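November, bay notebook, entry 104

Came in at 7:40 to finish the corner. Corner is finished. I am recording the time because Jarlath has been telling people I start at nine.

State of the mock-up: marble-pattern floor down, floral panels up on the walls, metal trim in the corners, baseboard on. Aisling picked the panel pattern from the Gretero sample book in what she describes as a spirit of compromise. I wanted plain gray. Gretero does a plain gray. It is on the next page of the book and I have shown it to everyone.

Trim notes, for whoever does the next one. Cut the vertical strip 5 mm short of the full height and let the baseboard cover the difference. I cut mine exact, was very pleased with myself, and then had to take it back down to file the bottom. The offcut is on the saw bench if anyone needs a short, accurate piece of metal for no purpose.

Adhesive: Kivis tube, the slow one. Says 4 hours on the label. Gave it overnight and leaned on it this morning, and it held. The fast one is still banned after what it did to the first panel (see Muireann's entry, the one with the underlining).

Matching the stripes at the corners took longer than all the cutting. The flowers forgive you. The stripes don't, they are faint enough that you stop seeing them up close and then you step back to the door and there they are, leaning. Method that worked in the end: level line in pencil, tape the panel, walk to the door, swear, walk back, move it a hair. Repeat until lunch.

Then the bag. Essam came back from his sister's with a paper shopping bag for the bay and set it down in the corner, on my floor, before I had so much as swept it. So the first object officially placed in the mock-up is candy.

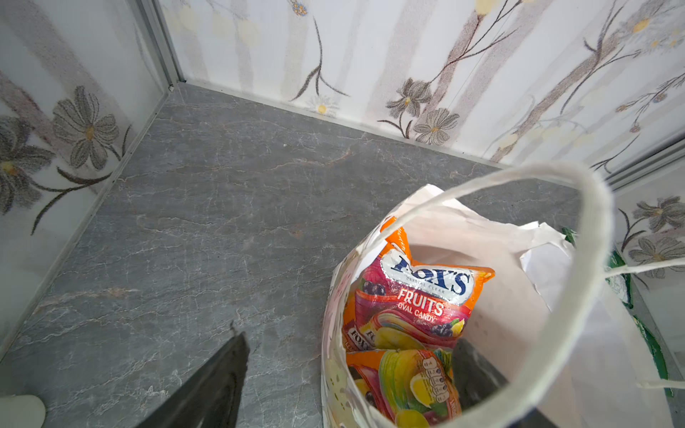 Corner with panels, trim and baseboard in. Fox's Crystal Clear Fruits, white paper bag.

For the record, I had one at ten, to be sociable, and another at ten past. They are oval, it says so on the bag. Noreen maintains that fruit candy counts toward lunch. Noreen also maintains that the sanding can wait until after the holidays, so weigh that as you like.

Wrappers go in the bin by the sink. They do not go in the offcut tray, where I have already had to pick one out from among the trim screws. No names. Jarlath.

Useful side effect of the bag: with something white standing against the panels I could finally judge the background color. It reads lighter in the corner than it did on the sample page, and the gray-brown flowers come forward more than I expected. Aisling came to look, said "see?", and left. I have no further comment on the panels at this stage.

Floor is fine. The rust-colored veins are faint and you mostly get the white ones until you crouch. Checked for rocking along the left wall with the long straightedge and got around 1 mm in one spot near the door, well away from the corner. Leaving it.

Still to do
Second coat on the door casing, Plisano white, the opened can first.
Ring Cheung about the other length of baseboard. They said last week. They also said last week last week.
Caulk line under the left baseboard, thin, and wipe it with a wet finger, Essam, not a dry rag.
Return the good level to Muireann before she writes another entry.
Move the candy to the shelf.

4:10. Baseboard still not here. Casing coated. Candy not moved, but there is less of it to move, so I am putting that down as progress.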